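My second week at Tukley is finished and I want to write down the rules for recording, before I forget why we made them.

The first rule came from Sosina Tamiru: check the rubber pads of the gripper before each session, and write the result in the log. The second is mine. A session stops after 183 grasps, even if the person feels fresh.

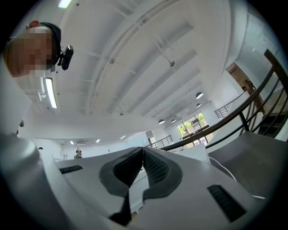 Ha-neul Yeo thinks my limit is too strict — she did 1340 grasps last Saturday with short breaks and had no pain. Maybe she is right, but I prefer one number which is the same for everybody.

We still do not agree about cables. I would like them fixed to the sleeve, and Sosina wants them free. For now the rule says only that no cable may cross the jaws. We will speak of it again in November.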